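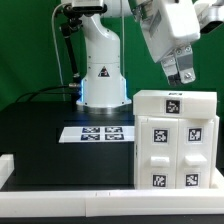
Settling in with a cuppa to tell you all about the great kitchen repaint, which I've been promising since September, so bear with me because I do go on. The first thing I learned is that white is hardly ever just white. It picks up whatever is next to it. Look at the lower edges of that white base, gone all cool and bluish beside the two strips of blue light, and then imagine that happening to your whole kitchen every afternoon!

My kitchen in Stinville faces a big hedge, so in the morning every wall goes a bit minty, and after tea, with the old bulbs on, it's the colour of custard. I'd lived with it for 18 years and never really noticed until I had sample pots open on the bench.

I bought three whites from Jacobs, the hardware shop next to the bakery (dangerous spot, I came home with a finger bun each time). One was called Brumau and on the card it was the loveliest soft colour, like the inside of a shell. On the wall it was pink. Properly pink, like a ham.

So please, if you do one thing, don't paint your samples straight onto the old colour. I did, and the yellow underneath made all of them look dingy. Get some big bits of card, give them two coats each, leave a plain border around the outside and move them about the room for a few days.
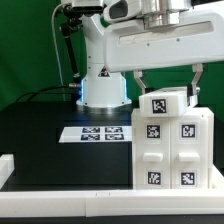 The cards lived behind the toaster, then beside the window, then propped on top of the fridge where I could see them from the couch. By the end of the week I was quite fond of the one I'd liked least in the shop, a plain sort of white with a drop of grey in it. It just sat there quietly and didn't change its mind every hour.

Then came the bill. Paint, rollers, sugar soap, a decent angled brush and the good tape came to $368, and I did have a little lie down. The brush was worth it though - I did all the cutting in around the window by hand and only wobbled near the hinges. 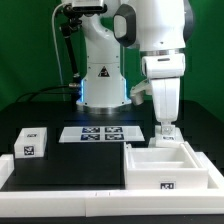
My other big decision was the bench. I'd wanted black for years and everybody warned me it would make the room gloomy, but I think dark underneath is what lets pale things look crisp. Even a small white block stands out a treat on a black tabletop like that one, and the white border along the near side tidies it up no end. Now my sugar bowl looks like it belongs in a shop window. The crumbs stand out too, mind you.

Last coat went on this morning, Sun 2 December, with every window open and the cricket on the radio. There's a drip on the skirting behind the door which I'm leaving until after Christmas.

If anyone near Stinville would like most of a sample pot of ham pink, send me a message and I'll leave it on the front step for you. I've got the brush soaking and the hallway is next, so colour suggestions very welcome!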